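Two arms, one tower: our block stacking project
Group report, Lotgate build, 25 Mar 2020

So by this point we'd given up on the foam bricks and gone back to the painted blocks, which made everyone a lot happier (me most of all, I was the one picking crumbs of foam out of the fingers). The task from the Kubiak brief sounds dead easy: two grippers, a few blocks, make a stack and don't knock it over. Ha!

We logged 194 attempts between August and the write-up and 170 of them count, as the rest were runs where somebody had left the old speed settings in. My bit was the grip code. I started with the closing force at 70 on our slider and it shoved the blocks sideways every time, so I brought it down in tiny steps and wrote each one in the back of the Breten notebook. Very dull evening, very useful numbers!

The harder part was getting the second arm to wait its turn. Our first version of Dekell (that's our name for the timing script) had both arms setting off together and they kept meeting in the middle. Now one holds still while the other comes in, and there's a pause of 2 seconds before anything lets go. I'd like to cut that down, it feels like ages when you're watching. The wrist view is what I use most for checking the fingertips, and I still want to redo the lighting before we try taller stacks.
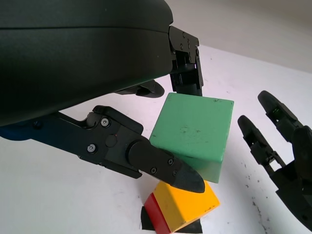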